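Week 2 handout: Packages, repositories and why updates break things
Stamwood Evening Computing, Linux for Curious Beginners

Last week you all got a desktop running, so well done! Tonight we get to my favourite part of the whole course, the package manager. If you grew up hunting for installers on download sites, this is going to feel like a treat.

What a package is

A package is a compressed file with a program inside it, plus a list of where each piece goes and which other packages it needs. That list of needs is called its dependencies. Our teaching machines have 3,411 packages installed, and most of them are tiny libraries you will never open yourself.

What a repository is

A repository is a shelf of packages that all go together. Your system keeps a local copy of the catalogue, so refresh it first and then upgrade. People mix these two steps up all the time (I still do when I'm tired).

refresh: fetches the new catalogue, changes no programs
upgrade: fetches and installs the newer versions 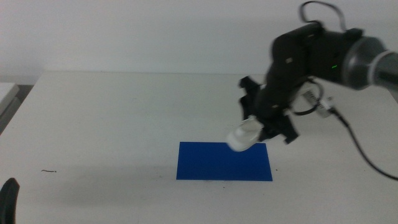

White object in the gripper, just over the tabletop.

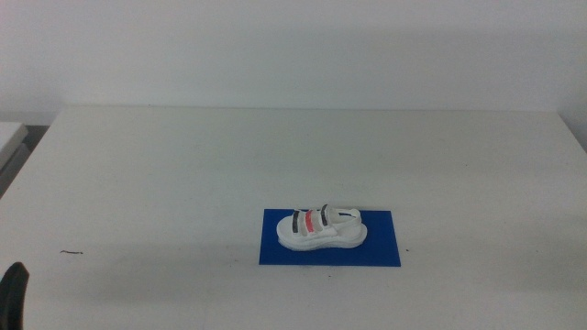

White sandal on the blue mat.

Now for the lab. Log in to the machine called Amundsen with your course account and run a refresh. You should see 66 packages waiting. Before you say yes to anything, read the summary! It tells you what will be added, what will be replaced and - the bit everyone skips - what will be removed. If your whole desktop is in the removed list, say no and put your hand up.

Held packages

Jornetis, the little music player we put on last week, is held at version 2 on purpose. The newer one wants a sound library that clashes with Otatska, our backup tool. Try releasing the hold in a dry run and look at the message you get. It's a lovely clear example of a conflict, and you'll meet plenty of murkier ones later on.

Cleaning up

Old downloads stay in the cache until you clear them. Keep the last version of anything you rely on, so you can step back if the new one misbehaves.

To do at home

Pick one program you use every day and list its dependencies. Choose one you've never heard of and find out what it does. Bring your notes along, even if they're scruffy.

Next time: users, groups and file permissions.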